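Storulance reorder rig, notebook, April
Posted by Brenda Barrientos
3 comments | 2 shares

Picked up from where the last entry gave out. Supplier sync still drops lines when a purchase order runs past 46 items. The order itself is fine, the total is fine, the stock count on our side is fine, and the supplier gets a document that simply stops, like a letter from someone who has lost interest.

Fed it 1000 dummy orders overnight through the Flamgate connector. 94 came out short. All of the short ones had at least one line with a split delivery, so I have stopped blaming the connector and gone back to blaming us.
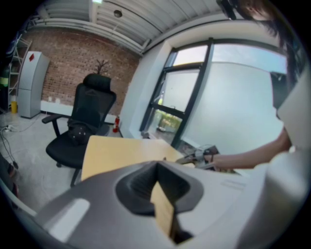 The split delivery code was written when we had one supplier, and that supplier never split anything. It counts each half as a line, then trims the list to the old limit without a word to anyone. I'd like a warning in the log at the very least. I'd also like a table in the database as flat and plain as the pale wooden one by the window ledge, but what we have is six of them leaning on each other, two with the same name in different capitals.

Tried raising the limit. The short orders came through whole and the low-stock alerts promptly began arriving twice. Put the limit back. Alerts calmed down, apart from the one for packing tape, which has been going off since before I joined and which I now regard as a colleague.
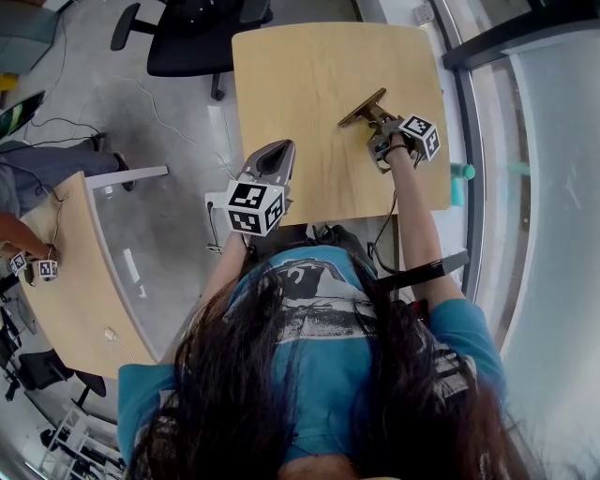 The double alerts come from the same counting. Each half of a split line asks the stock table whether it should worry, and each half is told yes. So: count the parent line only, leave the halves for the delivery screen. Changed it in the test copy at 4.20 pm and reran the short orders. All whole, one alert apiece. I don't trust it yet.

Still to do:
- rerun with Runov's price list, the one with commas in the part numbers
- ask Abdelaziz whether their portal minds a blank delivery date (it did last time, at length)
- roughly 20 old orders need sending again by hand, oldest first
- rename one of the two tables, after lunch, with the backup running

1 reply hidden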